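Search this site Go

Sorting and Bins – notes for the second session
Cleiton Toledo
7/16/25

OK, so last time we talked about why people hang on to things, and I promised this session would be the practical one. Bring your reading from the Himdale packet if you have it, but you won't need it much. Mostly we're going to talk about bins, which is my favorite subject and (I've been told) not everybody's.

Start with the two-bin setup. You've got one bin in front of you and one right behind it, both on a table at a height where you don't have to bend. Stuff comes out of the front one, gets looked at, and goes in the back one or off to the side. I've watched people try this on the floor and they quit after twenty minutes with a sore back. A table! Please use a table.

The bins should match. I used to think this was fussy, and then I ran a sort at the Stotham branch with whatever boxes were lying around, and half the time people reached into the wrong one because the blue box had been "the good box" the day before. Plain gray is great. Gray doesn't mean anything to anybody, and small colorful plastic shows up on it right away.

Which brings me to small plastic, the thing you all asked about on your cards. Cups, squeeze bottles, caps, odd bits that came off something. It's the worst category in any house or storeroom, and it's the one where I'd like you to slow down.

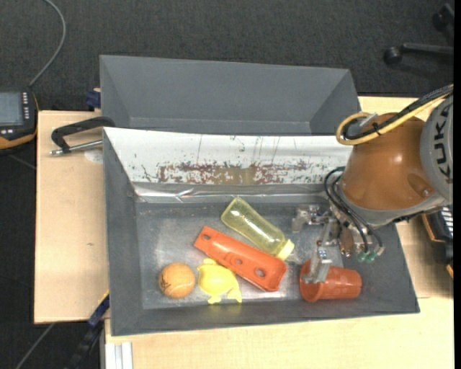

A cup is easy. Everyone knows what a cup is for, and you'll know in a second whether you've got a place for it. A bottle takes a little longer. Is the cap still with it? Then keep the two together and decide on them as one thing. Don't let a cap wander off by itself, you'll be matching caps until September. And then there's the long skinny orange piece that could be part of a toy, or a handle, or who knows. I call those strays. Strays don't get a decision on the first pass. They get a spot.

A few more things about cups while I'm on them. If one's lying on its side up against the wall of the bin, go for the rim, it's the easiest part to get hold of. Don't pinch the middle on thin ones. And don't nest them until the end – people love to nest cups as they go, and then there's a stack of six with a cap hiding in number four.

Don't overfill the front bin. I know it feels efficient to dump everything in at once, but you want to see the bottom. If you can see the floor of the bin between the things, you're at a good level. If you're digging, take some out. Philomena Ó Briain, who taught this course before me and whose handouts I still steal from, put it as "one layer, one look," and I haven't come up with anything better.

Now the rules for the first pass, and please write these down, I do ask about them later:

- Pick up one thing at a time. One!
- Say what it is out loud, or in your head if you're shy.
- If you can name it and you know where it lives, it goes in the back bin.
- If you can name it but it has no home, set it to the left.
- If you can't name it, it's a stray. Set it to the right.
- No cleaning, no fixing, no testing whether the lid fits.

That last one is where everybody slips. You pick up a bottle, you wonder whether it leaks, you walk to the sink, and that's the end of your sort. Testing is the second pass.

Somebody asked how long a stray gets to sit. I give mine 3 weeks in a jar on the shelf. The Sumampouw reading says longer, and you're welcome to follow it if you've got the shelf space (I don't). Either way, pick a number before you start and put it on the lid with tape.

On size: the big sort we did at the Tutico storeroom came to 2662 pieces, and I'd never ask you to do that at home. For the assignment I want 300 pieces or fewer, one kind of room, two bins. A kitchen drawer and the shelf above it will probably get you there. If you find yourself heading for 1000, stop and split it into separate sittings.

What to hand in: a one-page tally with your three piles (home, no home, strays), plus a paragraph on the object that took you longest. I really do read the paragraphs, they're the best part of my week. Don't worry about making it sound smart. Last term somebody wrote a whole page on a single funnel and I loved it.

Next session we get to second passes and lids. Bring a lid you can't match.

Related items
Why we keep things: notes for the first session
Second passes and lids
Labeling with tape
The Himdale packet: reading list
Stray jars, questions and answers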